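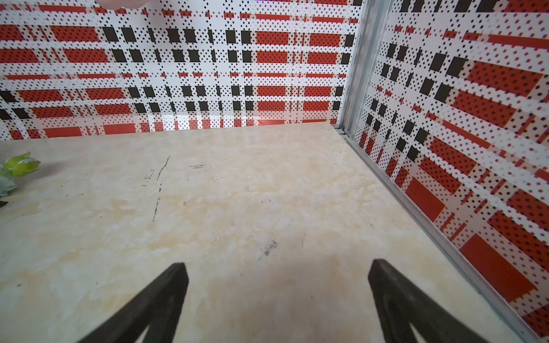
Search this site Go

Courses > Project Reports > Teaching by Demonstration

Teaching Natano to Put Things Away

Student report by Reda Belkadi

When I joined the Ollbridge project in December, I thought the hard part would be the software, and I was happily wrong about that! Most of my time went into learning how to move the arm well enough that anyone would want to copy me. We called our arm Natano, and the job was a simple one: pick up a small block and set it down in the far corner of the table.

We tried two ways of showing it. The first was guiding the arm by hand, which felt lovely and natural, but my own hands kept getting into the wrist camera's view. The second was steering it remotely with a handheld controller (we named that setup Tu), and it took me 15 practice runs before I stopped closing the gripper too early. After that we recorded 381 demonstrations over seven weeks, and I threw out six where I had bumped the wall.

The corner gave me more trouble than I expected. From the wrist, the walls are a busy red, white and black plaid, while the tabletop is a pale marble pattern with scratches and dark smudges of its own - so I learned to judge distance by the metal strip along the right side and by the two fingertips. I also started pausing a moment before each grasp, and my later recordings are much steadier for it.

Next term I would like to repeat the hand-guided runs with a longer handle, and to start each one from a different spot on the table.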